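Tips for the small workshop: keeping the software of a robot arm in good order

Page 5 of the Poltitz workshop notes

These tips come from my own practice. I write control and planning code for one arm that packs small goods, and most of my work is done in simulation before the real arm moves at all. I have learned many of them slowly, so perhaps they will save you an evening.

Name your frames before you name anything else.
Each coordinate frame should say what it belongs to and what it is measured from. I use table_from_base, gripper_from_camera and so on. When I was lazy with this, I multiplied two transforms in the wrong order and the gripper went politely to a point under the floor.

Keep the units in the variable name.
Write height_mm or height_m. It looks ugly for one week and then you do not see it any more. My planner, Khoo, works in meters, and the drawings I get from the packing side are in millimeters.

Use the same clock for everything.
Joint readings and camera pictures must carry a time from one source. In my logs the camera was once 61 milliseconds behind the joints. While the arm stood still everything was perfect, and when it moved, each detected object was shifted a little in the direction of travel. I searched in the calibration for two days. Now I plot the delay first.

Plan the approach from above when objects stand close together.
A side approach needs room for the fingers, and small jars do not give it. In Khoo I set a straight vertical segment for the last part of the way down and I let the free planner work only above it. Make the collision model of the fingers a few millimeters thicker than the fingers are. If no path is found, first look if your padding is too big.

Sort the candidates, then plan.
It is a waste to plan a full path to every jar. I score the grasps by free space near the cap, I take the best 8, and only those go to the planner. Outer jars usually win, and taking them first opens the group for the next ones.

Treat clear material with suspicion.
Depth values through a clear jar can belong to the table behind it. I detect the cap by color and shape, and I take the height of the jar from the model of the item. The body of the jar I do not trust for anything.

Check the world view and the gripper view of the same setup.
In Drumus, the simulator I use, I save both. The wide one tells me about the arm and the layout, the near one tells me what the detector has to live with.

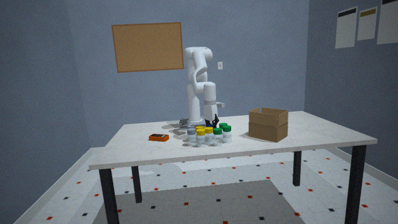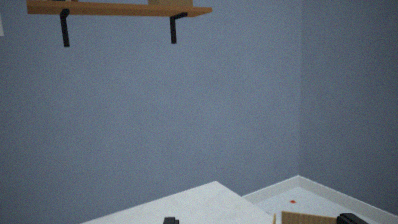
Write a test for "no target in view".
A detector that is trained only on good pictures likes to find something everywhere. Feed it bare walls, shelf edges and pieces of cardboard, and demand an empty list. The state machine must also know what to do with the empty list. Mine goes back to a known pose and looks again, and after the second empty answer it stops and asks for a person.

Model the box as five thin plates.
If you model an open box as one solid block, the planner will refuse every place pose inside it. Four sides and a bottom are enough for most work. The flaps should be separate bodies, so that you can change their angle between runs. A flap that stands up is easy to forget and it is just in the way of the elbow or the wrist.

Save the random seed with the log.
Sampling planners give you another path each time. When run 19 fails and you have no seed, you can only hope that it fails again. I print the seed in the first line of the log, together with the version of the code and the name of the scene file.

Change one thing in the scene file at a time.
I keep the scene files in Brikitz, our little version tool, with one short sentence for each change. "Moved box to the right" is a good sentence. "Various fixes" is a bad one, and I have written it many times.

Limit the speed in the configuration, not in the script.
Scripts get copied and edited late in the evening. The limit for the real arm stays in one file which the scripts can read but cannot write. For a first run on the real arm I use the lowest setting, with one hand on the stop button, also when the simulation went well all afternoon.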